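Handheld grippers teach a robot arm to clear a desk it had never seen

January 14, 2020

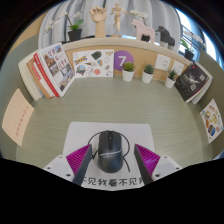 Khalil Sabbagh thinks the big surprise is how little the robot itself had to do. For most of the project, he said, the arm stood switched off in a corner while people walked from desk to desk with a gripper in their hands, picking things up and putting them down again.

The method comes out of the Gelusden lab, where a small group has been trying to get robots to do everyday desk jobs: move a mouse back onto its pad, stand a book up, set a plant pot aside without tipping it. The usual way to teach such things is to steer the arm by remote control, over and over, in one room. It is slow, and the robot tends to fall apart as soon as the desk changes.

So the group took the arm out of the teaching. A person holds a two-fingered gripper with a wide-angle camera mounted on it and simply does the job. The camera records what the fingers are near and how the hand moves, and the same kind of gripper and camera later go on the end of the robot's arm. To the software, a desk looks much the same whether a human or a machine is doing the reaching.

The team gathered 1114 recordings at 13 workplaces, and they picked real desks on purpose, with the clutter left alone. Books, cables, stickers on the partitions, orchids, coffee cups, all of it stayed. Nobody was asked to tidy up first.

Then came the fun part! The trained arm was wheeled up to eight desks that appear nowhere in the recordings and given 200 tries in all. It finished the job in almost nine out of ten of them. An earlier version, trained only on remote-control runs in the lab, managed fewer than half on the same desks.

Computer mice gave the group the most trouble. They are low, smooth and rounded, and a corded one can drag its cable into the fingers as it comes up. "We had one week where I dreamed about mouse cords," said Hạnh Đồng, who ran most of the recording sessions. What helped was asking people to pause for a moment with the fingers on either side before closing them. With that small habit in the recordings, the robot picked it up too, and it now lines itself up before it grips.

Another result pleased the group even more. Adding more recordings from the same desk stopped helping fairly early, while each new desk kept pushing the scores up. Sang Phan, who wrote the training software, said the group will now spend less time at each stop and visit many more places, including kitchens and a school library.

There are still plenty of misses. The arm is slower than a person by a wide margin, and it does badly with anything shiny in direct sunlight. Thin paper is hopeless so far. The group has also only tried jobs that need one hand.

The recordings and the drawings for the handheld gripper will be released in May under the project name Zovumance, free for anyone to use. A second round of recording is already under way, and offices willing to lend a desk for an afternoon can write to the lab.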